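Home | Programs | Reporting | Contact

July
Prepared by Wolfram Brinkmann, Project Lead

Progress report to the Arora Fund: Demonstration Learning for Two-Arm Handling

During this reporting period, the Grumitstead laboratory completed commissioning of its second work cell and commenced the collection of remote-control demonstrations. Operators have now recorded nearly 200 demonstrations of the tabletop sorting task, in which small household and game items are gathered and placed by the two arms working together.

The program remains organized in three stages. Stage one, operator training, is complete. Stage two, recording and labelling, is under way, and stage three, training of the Jedari control model, will follow once the recordings have been reviewed.
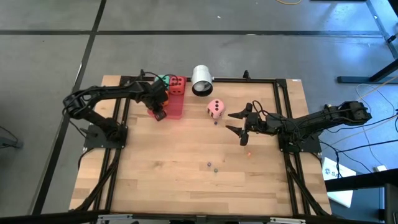 Figure 1. Two-arm work cell with dice, marbles, a cup and a translucent red plate on the tabletop.

Marbles continue to be the most demanding items for operators. They roll when approached at an angle, and a number of demonstrations were set aside for this reason. Revised guidance now asks operators to lower the gripper from directly above and to pause before closing it — a change that has lengthened each recording slightly.

Guiding the arms by hand was also assessed. It was judged suitable for single-arm motions, but coordinated work proved awkward for one person, and remote control will remain the primary method.

Expenditure is within the approved budget. Delivery of replacement finger pads from Rathjen has been delayed, and the Fund's approval is requested to carry the unspent equipment allocation into the next period.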